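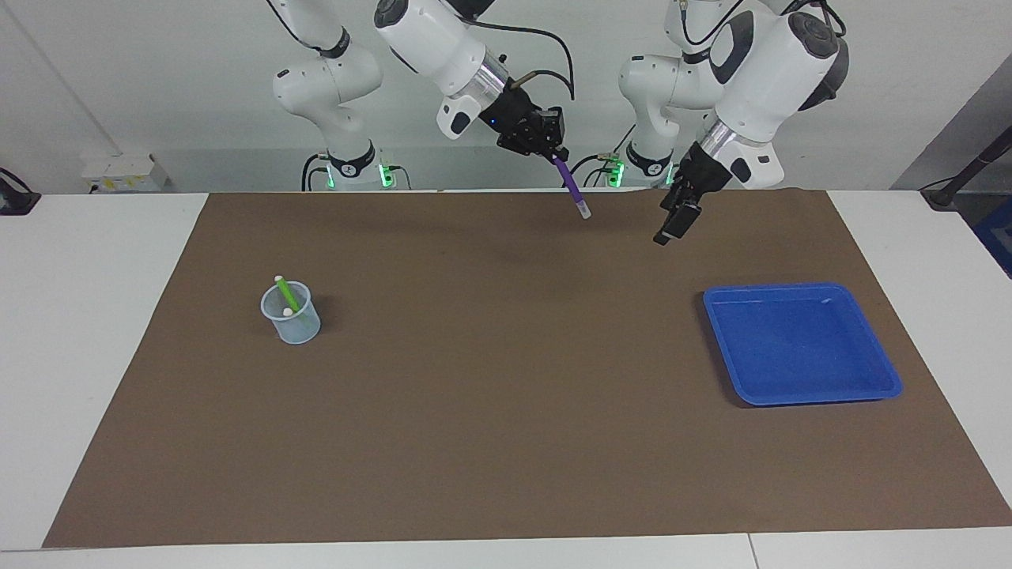 Marker pen

A marker pen, also called a marker or felt-tip, is a writing tool which has its own supply of ink and a tip made of pressed fibers. It is used for writing, coloring and labeling, mostly on paper and cardboard.

Construction

The body of a marker is usually a plastic tube. Inside the tube lies a soft core that holds the ink, and the ink moves slowly from the core to the tip. A cap closes the tip when the pen is not in use. The color of the body or the cap often shows the color of the ink, but this is not a fixed rule – some makers sell all colors with the same cap.

Types

Water-based markers are common in schools and can often be washed from clothes. Permanent markers contain alcohol or another solvent and hold also on glass and metal. Whiteboard markers leave a line that can be wiped away with a dry cloth.

Use on brown paper

Brown wrapping paper is a popular surface for posters and for covering a table during drawing. Light colors look weak on it, while purple, black and dark blue stay easy to read. Thin paper can let the ink through, so a second sheet is sometimes put under it.

Storage

Markers keep best when they lie flat with the cap closed. A pen left open can become dry, and a solvent-based pen dries faster than a water-based one.

See also: Crayon, Highlighter, Wrapping paper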